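Unit 6 handout: The slow slip

Welcome back, everybody, and thank you for the lovely lab reports — I read every one of them over a very large pot of coffee. This unit is the one I look forward to all year, the one where things go wrong.

Our case is from the Nemura packing line in August. A parallel gripper passed all its morning checks, then began dropping tall, narrow cartons by mid-afternoon. The controller logged 2,449 picks and not a single fault! The trouble was a finger screw backing out a little at a time, so the jaws still closed to the right width but no longer met the carton squarely. The encoder sat behind the loose joint and had no way of knowing.

Before lab, please read the Clivach maintenance notes, pages 2 to 15, and think about where you would put a second sensor.

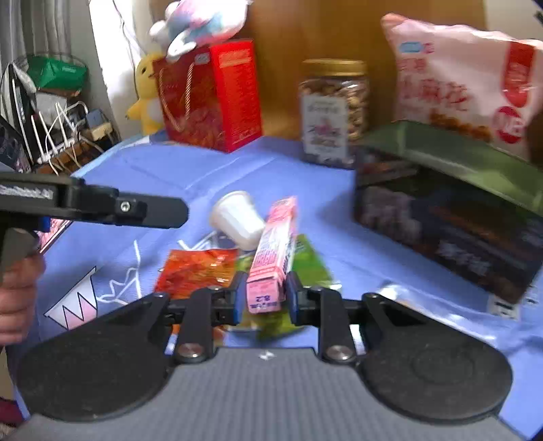
Slim packages are the hard ones, you see, with so little face for the fingers to press on, and a small tilt that a fat box would forgive can be enough to lose them. So check your screws before you start, and again after 400 cycles or so. If a finger wobbles, stop, keep your hands clear of the jaws, and come find me.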